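20/10/2025

今天继续做媒体所有权的那个小数据库。上次写到登记处的文件怎么读,这次主要记录编码规则的修改,还有两个我自己弄错的地方。写给自己,也写给以后接着做的同事。

**一、现在的状态**

表里一共有946条记录,每一条是一个“媒体—股东”的关系。一家电台有三个股东,就是三条。我以前把这个数字写成“946家媒体”,是错的,旧的幻灯片里还有这个错误,请不要再引用。

来源还是两种:公司登记文件,和媒体自己公布的年报。两种互相矛盾的时候,我先用登记文件,再在备注栏写年报怎么说。四月定的规则是相反的(年报优先),所以四月以前录入的部分要重新看一遍。我今天看到Donditz那一组为止。

**二、“间接控制”的定义**

这个问题讨论过很多次,还是不太清楚。原来的写法是:“如果股东与政治人物有关系,记为间接。”可是“有关系”太宽了。亲属算不算?以前的同事算不算?同一个律师事务所代理的两家公司算不算?

我现在改成下面这样:

- 代码0:没有找到任何联系。
- 代码1:现任或前任公职人员本人持股。
- 代码2:配偶、父母、子女或兄弟姐妹持股,并且有文件证明这个亲属关系。
- 代码3:通过另一家公司持股,最多往上查4层。
- 代码9:查不到,或者文件不完整。

代码0和代码9一定要分开。我检查的时候发现,有一些空白被自动填成了0,这样统计出来的“独立媒体”就偏多。脚本里填充空值的那一行我已经删掉了,删掉以后还没有重新跑。

新闻报道里说的“据说某某是幕后老板”,不能作为代码2或者3的根据,只能放在备注里。我知道这样会漏掉一些真实的情况,但是我们没有别的办法去核对。

**三、Chraibi 和 Stekton 的例子**

Chraibi有一家调频电台和一份周报,登记文件上只有一个股东,就是Stekton。Stekton自己也是一家公司,注册地址跟周报的编辑部是同一栋楼。再往上查一层,是一家控股公司,董事名单里有一位前任议员。

按旧规则,我给这两条都记了1。按新规则应该是3,因为议员本人没有直接持股。而且他只是董事,董事是不是股东,文件里没有写。所以我先改成9,等拿到股东名册再决定。费用单已经交上去了,还没有答复。

同样的情况在Fumetti那里也有,不过比较简单:控股公司的股东名册是公开的,能一直查到底,记3没有问题。
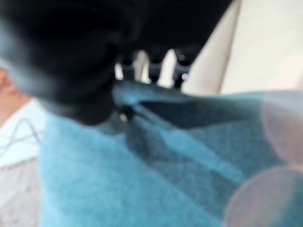 *图1:黑色夹爪近景,整体模糊。*

**四、编辑内容的抽样**

所有权只是一半。另一半是看所有权有没有影响报道。计划是从每家媒体抽最多200篇选举期间的文章,由两个人独立编码,然后算一致性。

试编码做了一小批,一致性不理想。分歧主要在“语气”这一栏。比如一篇文章只是转述了候选人的讲话,没有评论,一个人记“中性”,另一个人记“正面”,理由是整篇没有引用对方的意见。两种说法都有道理。我建议把它拆成两栏:

1. 文字本身的语气(正面、中性、负面)
2. 是否引用了不同立场的消息来源(是、否)

第二栏比较客观,培训新人也容易。缺点是以前编好的文章没有这一栏,要补。

电台比较麻烦。没有文字稿,录音的质量也不一样,有些节目是两种语言混着说的,自动转写的结果基本不能用。我试着自己听写了一段早间节目,花的时间比预计多很多。也许电台部分只编码整点新闻,谈话节目先不做。这个还没有最后定,请大家有意见就写在下面。

还有一点容易忘:同一篇通讯社的稿子会出现在好几家报纸上。如果每一家都算一次,相似度就会很高,看起来像是老板统一了口径,其实只是大家都买了同一份稿。现在加了一栏“通讯社稿”,标了“是”的文章不进入语气的比较。改过标题的通讯社稿怎么处理,我还没想好,先标“是”,标题另外存一份。

**五、错误记录**

- Donditz的两份文件名字很像,我把旧的当成了新的,股份比例录错。已经改正,旧文件移到“作废”文件夹。
- 日期格式混用,有的先写日,有的先写月。排序以后顺序是乱的,我看了很久才明白原因。以后统一先写日。

**六、接下来**

- 把四月以前的记录按新代码重看完
- 重新跑统计脚本,跟旧的结果对比代码0的数量
- 语气那一栏拆开以后,再做一次试编码
- 问清楚股东名册的费用能不能报销
- 改旧幻灯片里的那个数字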